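Section 7: Getting your Wunddale layout ready for its first run

By now the baseboard is up, the legs are locked and the track is pinned down. This is my favorite part of the whole build! You get to put the turnout motors in, connect the Plovent control box and send a tram around the loop for the first time. Give yourself a full evening for it, and put the kettle on first.

Before you start

You will need the bag marked Motors, the bag marked Small Hardware, the Plovent box with its power supply, a small Phillips screwdriver, and some masking tape for labels. The bigger screwdriver you used on the legs is too wide for the motor screws and will chew up the heads.

1. Clear a second table next to the layout. A light-colored top is great for this – dark screws show up on it right away.

2. Sort the parts into shallow trays before you open any of the wire packs. Keep the motors away from the screws, as the magnets will grab anything steel that rolls near them. Food storage lids work fine if you don't own trays, but a raised rim really does save you from crawling around on the carpet later.

3. Write on the rim of each tray what goes in it. Ileana Avram, who built the first Wunddale test layout with me, uses a number for each turnout, and I have copied her ever since.
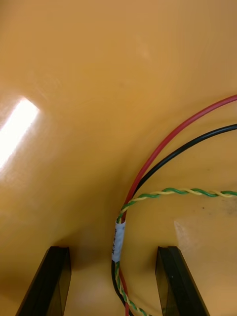
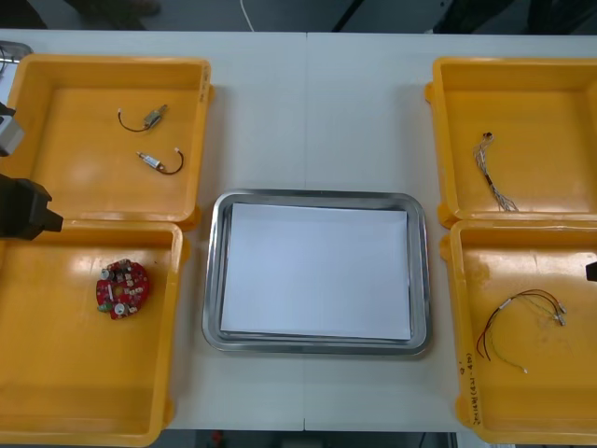
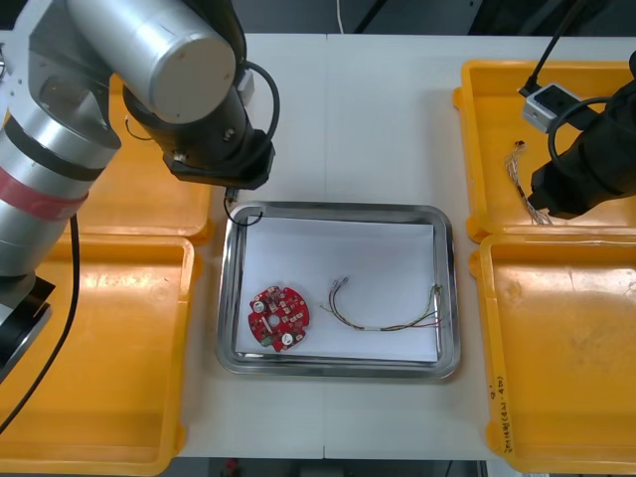
Last two pictures: four yellow trays with a steel tray in the middle.

Note: The Small Hardware bag has more screws than the layout calls for. Keep the extras! You will want them when you add the Iturra depot.

Fitting the turnout motors

4. Tip the baseboard up on its back edge and have a second person hold it. Do not lean it against a wall. It slides, and it slides fast.

5. Find the slot under turnout A (the one nearest the station). Push the drive pin up through the slot until you can see its tip between the rails.

6. Turn the motor so that its wires point toward the middle of the board, then start both screws by hand. Leave them a half turn loose for now.

7. Slide the motor gently from side to side until the turnout blades move the same distance each way. When they do, tighten the screws. It's a lovely little click when it's right, and you'll know it when you hear it.

8. Repeat for turnouts B, C and D. Turnout D sits close to a cross brace, so put the screw on the brace side in first.

CAUTION: Do not connect power while the board is tipped up. The motors can move without warning and will pinch a fingertip.

Connecting the control box

9. Lower the board back onto its legs and check that no wires are trapped at the hinges.

10. Plug each motor lead into the matching socket on the Plovent box. The plugs only go in one way. If one won't seat, flip it over – please don't force it.

11. Plug in the power supply last of all. The green light blinks while the box looks for motors, then stays on.

12. Enter 1654 on the keypad to load the Wunddale street plan. If you bought the longer Gelora loop, enter 1687 instead.

Note: If the display shows 415, the box has found a motor but can't move it. Switch off, go back to step 7 for that turnout, and loosen the screws a touch. Nine times out of ten they were done up too tight.

First run

13. Put one tram on the track, outside the station, with all its wheels on the rails. Just the tram, no trailer yet.

14. Turn the speed knob to 2 and let it go once around. Listen as it crosses each turnout. A soft tick is fine, but a hard knock means a blade isn't closing all the way.

15. Once you've had three clean laps, add the trailer and bring the speed up to 4. Enjoy it!

Yamila Pereyra drew the street plan for this edition, and she suggests running the loop in both directions before you glue down any buildings. The curve by the market is tighter than it looks, and the trailer swings wide there. Mark the widest point with a pencil and keep the building fronts behind that line.

When you're done for the night, switch the box off at the front before you unplug it, so it saves your turnout settings. Section 8 covers street lamps and the depot doors.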